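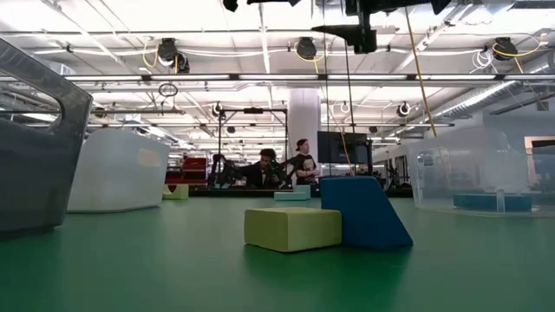 Foam blocks and storage bins on the green-topped table.

Sorting and storing foam building blocks

This procedure covers loose foam blocks of mixed shape: rectangles, wedges and pieces with a curved notch. It assumes one table and at least three open bins. Lids are optional.

Before you start

Clear a length of table and wipe it with a damp cloth. Let the surface dry fully, as foam picks up moisture from underneath. Place the bins at the two ends and keep the middle free for blocks.

Sorting

1. Tip the blocks out in small batches. A full load covers the table and slows the work.

2. Sort by shape first. Colour is a poor guide in mixed sets, where the same shade may be used for several profiles.

3. Lay rectangular blocks on a long side. Stood on end they are easily knocked over.

4. Put each wedge down with its slope facing outwards. Check the thin edge for splits and set damaged pieces aside.

5. Inspect the inside of every notch. Dirt collects there and is missed when only the flat faces are wiped.

Filling the bins

Use a clear bin for the shape you need most often, so that stock can be checked from the side. Opaque bins need a label on the front face. Write the shape and the set name, for example "Wedges, Trillora".

Start with a flat layer along the floor of the bin. Place wedges in pairs, slope to slope, to make a square stack. Do not press the top layer down to gain space; foam kept under load for weeks takes a permanent dent.

Cleaning

Use lukewarm water and a little washing-up liquid. Avoid solvent sprays. Stand the blocks on a rack overnight and turn them once.

Revised October. Corrections to Wendy Wragg.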